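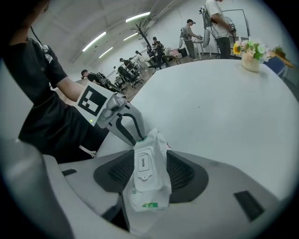

How a Robot Workshop Plans What to Buy

Part 4 of the Machines at Work series, for readers aged 9 to 12

A gripper is the part of a robot, or of a hand-held tool, that takes hold of things. Some grippers have two fingers. Some have soft pads where the fingers meet the object, so that a pack of wet wipes can be held upright between them without being dropped.

Grippers cost money. So do tables, lamps, cables and the objects that the grippers pick up. Before a workshop buys any of these, a person has to write a plan. The plan has a name: a budget.

What is a budget?

A budget is a list of what will be bought, how many of each, and what each will cost. At the bottom is a total. If the total is larger than the money available, something on the list must change.

Manju Rawat writes the budget for a workshop called Skasent. She begins it in February and uses a spreadsheet with one row for each item.

Step 1: Write down the job

The first line of the plan is not a price. It is a sentence that says what the equipment must do. For example: "Two people will work at one table and pick up small household items."

This sentence decides a great deal. Two people need two grippers. A packet of wipes is light and squashy, so the pads must grip without pressing too hard. A gripper made for lifting bricks would be the wrong purchase, even at half the price.

Step 2: Measure

The gap between the fingers must open wider than the widest object on the list. If the widest object measures 78 millimetres, a gripper that opens to 70 millimetres is no use for it. Measure the objects first, then read the seller's data sheet.

Step 3: Compare prices

Two makers sent prices to Skasent. Prollasier asked £208 for one gripper. Bhardwaj asked less, but its pads were glued on and could not be changed.

Pads wear out. When a Prollasier pad is worn, it can be taken off and a new one fitted. When a Bhardwaj pad is worn, the whole finger must be replaced. Manju worked out the cost over a full year and chose Prollasier. The cost of keeping a thing working is called the running cost.

Step 4: Add the parts people forget

Some items are small and easy to leave out:

Spare pads
Charging leads
Printed markers (black-and-white square patterns that a camera can find, used to work out where a tool is)
Things to pick up, such as packets, cups and boxes
Delivery

Skasent's delivery comes by van from Rurnano — and it is charged by weight, so a heavy table costs more to send than a gripper does.

Step 5: Keep some money back

Part of the money is not spent at the start. It is kept for breakages and surprises, and is called a contingency. Satish Mittal, who checks the plan after Manju, will not sign a budget without one.

A worked budget

Grippers: 5 at £208 each, £1,040
Spare pads: £95
Tables: 2 at £160 each, £320
Leads and markers: £84
Things to pick up: £60
Delivery: £70
Contingency: £180
Total: £1,849

Check the sum yourself with a calculator. The order is for five grippers although only four people will use them at one time. The fifth is a spare. If one gripper is being mended, work can carry on.

Words to know

Budget — a plan for spending money
Contingency — money kept back for surprises
Data sheet — a page of measurements and facts from the maker
Marker — a printed pattern that a camera can recognise
Running cost — what it costs to keep something working

Try it

Choose a job for a gripper, such as sorting socks or putting pencils in a pot. Write the job as one sentence. Measure the widest object. Then make a list of everything you would need to buy, with a price next to each item, and add it up. Now take £50 off the total and decide what to change.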